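The card rack is filling up, and we love it

If you came through the reading room in November you'll remember the state of our small printed matter. Motel booklets, trail cards, old bus timetables, matchbook covers glued to index cards (thank you, whoever did that) all lived in two shoeboxes under the window, and finding anything meant tipping one out on the floor. Those days are over! The Allport collection is being sorted at last, and I can't tell you how much fun it has been.

The count stands at 748 pieces, and 35 of those had never been written down anywhere. Most came from the Lepik family, who drove everywhere and seem to have kept every scrap of paper they were handed along the way. There are menus with gravy on them. There's a folded map of Hurell County with a route inked in green that goes straight across a lake. I've had to stop myself reading every single thing, or we'd still be on the first box.

We're working by subject first and by year second, which suits a pile where hardly anything has a year on it. Lodging goes along the top, then roads and parks, then food, then the odds and ends (a surprisingly good section, do have a look). Every piece gets a line in the list on the laptop before it goes into a slot, and the shelf mark goes on a paper slip tucked behind it. No stickers on the pieces themselves, please, and no pencil either.

What I like best is being able to see the fronts. A cover drawn to catch a driver's eye shouldn't spend its life face down in a shoebox, and the wooden rack lets the artwork stand up and show off a bit. Autumn trees, big white lettering, a path going off into the woods... I want to pack a bag every time I sit down at the table.

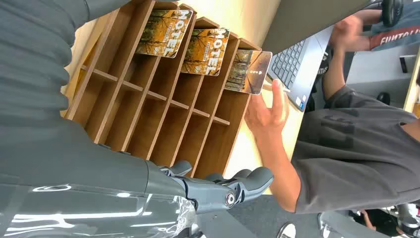 Rūta Strazds wrote in to ask if we could keep duplicates side by side, as small changes in the printing are half the pleasure for her, and she has a few spare Roltulell Lodge cards she'd be glad to pass on. Yes to both! Bring them to the front desk in an envelope with your name on it, and tell us where you picked them up if you can remember. The next sorting afternoon is 3 May 2018, from 2 until the tea runs out.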